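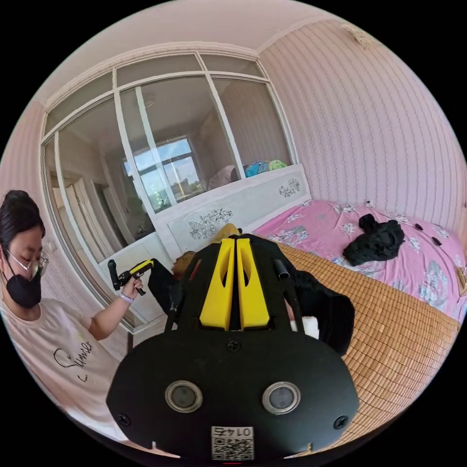 Closed-door bedroom, CO2 at 3243 ppm by morning

Skivbridge Home Forum > Heating, Cooling and Air > Ventilation

tlagos
Feb 8, 2026

Looking for a sanity check before I cut a hole in a wall. House is in Bilville, one story, forced air, tight windows put in by the previous owner. The back bedroom is the smallest room and two adults sleep in it. There is one supply register and no return. The return path is the gap under the door, which got a lot smaller when the carpet went in.

I put a logging CO2 meter on the nightstand in December. With the door closed overnight the reading climbs steadily and peaks at 3243 ppm shortly before the alarm. With the door open it stays low enough that I stopped looking. We want the door closed. The dog is one reason, the street light in the hall window is the other.

Options as I see them:

1. Undercut the door.
2. Transfer grille in the wall above the door.
3. Small through-wall fan to the hall. I have a Fustwood 20 cfm unit in a box already.

I would like to avoid a fan if a passive opening will do it. Has anyone measured before and after?

Tadeo

ylyang

What kind of sensor is it? The cheap meters estimate CO2 from a VOC reading and will give you any number they like in a room with fresh paint or a new mattress. If it is a real NDIR sensor, take it outside for half an hour and see where it settles. If it doesn't come down near outdoor air, calibrate it and start the log over.

Also the nightstand is a bad spot. You are breathing on it.

tlagos

It is NDIR. I had it on the back step yesterday and it settled where it should. Fair point on the nightstand. I'll move it to the dresser on the other side.

mlsin_hvac

Two sleeping adults in a closed small room will do that. The number is believable. Work it backward and you get an air exchange of a few cfm, so effectively only leakage.

Does the furnace fan run at night? If the thermostat is set back far enough that there are no heating calls until morning, the register is doing nothing and the door gap is doing nothing either. Before cutting anything, set the fan to ON for one night and log it. If the peak drops, you have a mixing problem and the rest of the house is your dilution air. If it doesn't drop, you have a return path problem, and then the undercut or the grille is worth the work.

One change per night. Keep the thermostat the same.

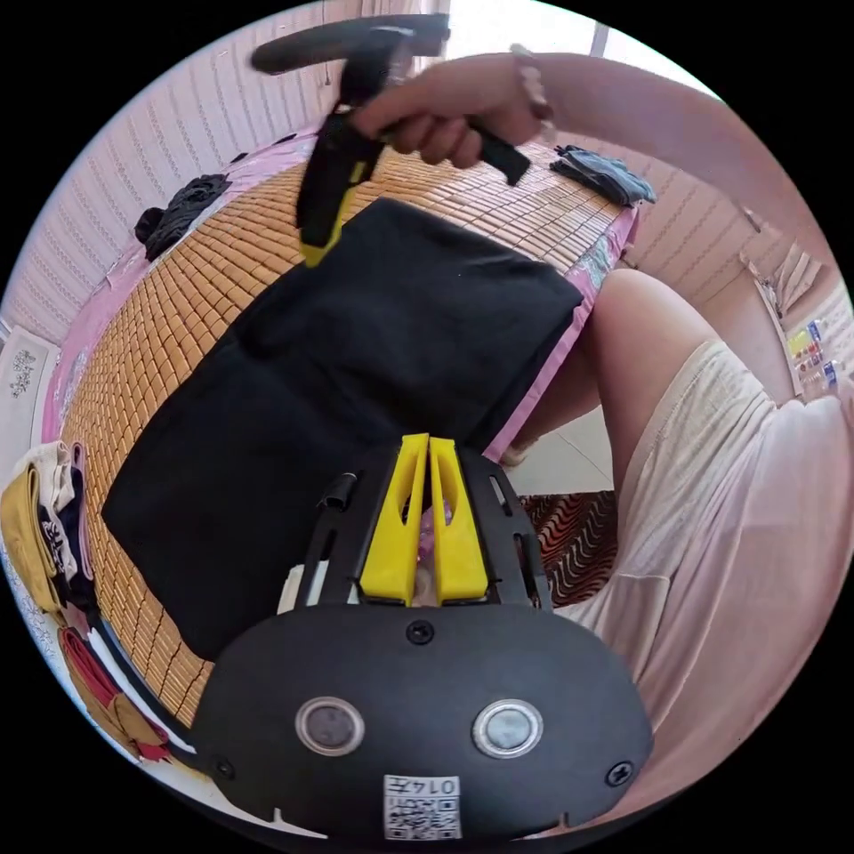 When you do the fan test, hold a strip of toilet paper at the bottom of the closed door. If it blows hard toward the hall, the room is pressurized and the gap is too small for the supply. If it barely moves, check the register damper and the boot. I have pulled flooring offcuts and a whole bag of drywall screws out of boots in houses of that age.

Man-lok Sin

chk_ducts

Disagree with the order here. Continuous fan costs money every month and in winter it moves lukewarm air over people in bed. I would go straight to the transfer grille. A high opening in the room and the undercut at the bottom give you a loop even with the furnace fan off, as long as the bedroom is warmer than the hall. With two people in it, it will be.

mlsin_hvac

One night of fan is a test. I'm not telling him to run it all winter.

As for the loop, the driving pressure from a degree or two over the height of a door is tiny. You get some exchange through a generous opening, and a baffled grille is not a generous opening. He wants the baffled kind if he cares about light and noise.

chk_ducts

I have one in my own house in Fustwood brand, unbaffled, and the stuffiness went away. I never logged it, I admit.

sfcheung

Reading with interest. We had the same situation and fitted a Chiu transfer fan, same general idea as the one in the OP's box. Things I would check first: noise at bed height, whether it has a backdraft flap (ours clicks), and whether there is a light switch cable in that stud bay. Ours had one running diagonally, for reasons known only to the electrician.

Also, moving air into the hall only helps if the hall air is any good. If the other bedrooms are closed up too, you are sharing the same stale air among fewer doors.

Siu-fong

tlagos

Results so far. All with the meter on the dresser, door closed, same two people.

Furnace fan ON: peak was well down but it was drafty and we both slept badly. The toilet paper strip stood out toward the hall, so the supply is fine and the gap is the restriction.

Furnace fan AUTO, Fustwood fan running in a piece of plywood wedged in the top of the doorway, blankets around the rest: peak 1386 ppm, and flat for the last four hours. Noise was acceptable to me and not to my wife.

ylyang

Flat for four hours means you are at steady state, so that number is usable. It also means your fan is not moving its rated 20 cfm, or your hall air is well above outdoor. Put the meter in the hall for one night. I'd bet on the second.

mlsin_hvac

Could be both. Rated flow is at zero static pressure, and the makeup air has to squeeze under the same bad door. Undercut first, then repeat the fan test. You might be able to drop to the low speed, which would settle the noise complaint.

Order of work I would follow:

1. Pull the door, mark the cut with the carpet pile compressed, tape the line, cut from the good side. Seal the raw edge before rehanging.

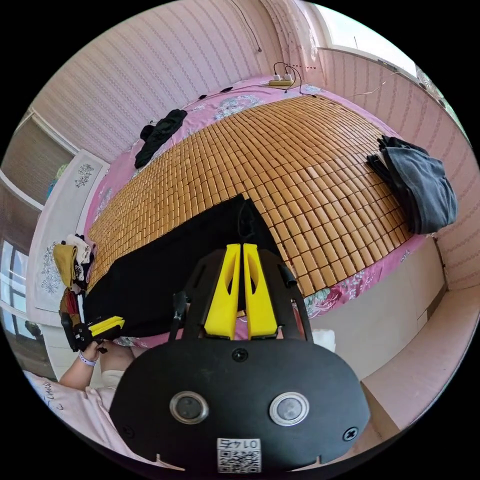

2. Log one night with the undercut only, furnace fan on AUTO.
3. Log one night in the hall.
4. Decide on the wall opening after that. Find the cable before you find it with the saw.

chk_ducts

A hollow-core door only has so much solid rail at the bottom. Measure that before you cut or you will be gluing a filler block back in.

I still think he ends up with a grille.

tlagos

It's solid core, so no worry there. Door comes off this weekend. I'll post the log file once I have the hall night as well.

sfcheung

Please post it even if it's boring. Most of these threads stop at the saw.

Related threads
Undercut or jump duct for a room with no return
NDIR meter drifts after a power cut
Transfer fan hum through studs
Register boot full of debris, how to clear it
Setback thermostat and stuffy rooms in winter
Balancing a one-story duct system with no dampers

This site uses cookies to keep you signed in and to remember which threads you have read. By continuing to browse you agree to our use of cookies. Accept | Manage settings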